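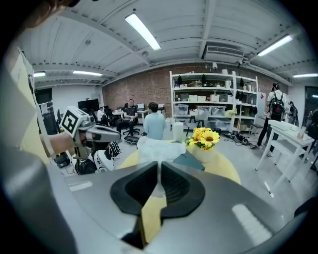 Most of the change was in the shoulders and the lower back, according to one former order packer at Drurnus, who added that the day felt longer once the lifting was gone and the watching began. Remarks of this kind recur in accounts of workplace automation and are treated in this article together with the technical and organizational aspects of the subject.

Home | Topics | Work and Industry | Automation | Index

Workplace automation at Drurnus
By the Editorial Staff. June 11, 2022
Shares 26 | Comments 100

Workplace automation at Drurnus refers to the gradual transfer of handling and packing tasks from manual labor to robotic equipment at the Drurnus order center, a mail-order operation owned by Koutsoukos. The program is known within the company as Jindora. It is frequently cited in discussions of how small employers divide work between people and machines.

Background
Before the program began, all goods at the center were picked, bagged and boxed by hand. The work was organized in pairs, with one employee collecting items and a second checking them against the order slip. Turnover was high in the packing section, and new employees usually left within their first year.

Methods
The robots used under Jindora are trained from human demonstration. Employees carry out everyday handling tasks with hand-held grippers, and the recorded movements are used to teach the robot arms. The practice takes place on ordinary furniture with ordinary objects such as bags, folders and pots. Software for the program is supplied by Rukel, which also maintains the archive of recordings. The first archive held 1585 demonstrations, of which 256 were later withdrawn on grounds of poor quality.

Effects on employees
Job titles changed before duties did. Packers who moved to demonstration work were first listed as operators and later as trainers, a title that carried a higher rate of pay. Shifts became shorter, and rest breaks were fixed by schedule.

Several employees reported that demonstration work was tiring in a different way, as each motion had to be made slowly and repeated with little variation. Others objected to having their personal working habits recorded. An agreement reached in March limited the use of recordings to the training of equipment and barred their use in the review of individual performance.

Checking of finished orders remains a manual task. Damaged goods and returns are also handled by employees, and the company has announced no plan to change this.

See also
Collaborative robot; Job design; Order fulfillment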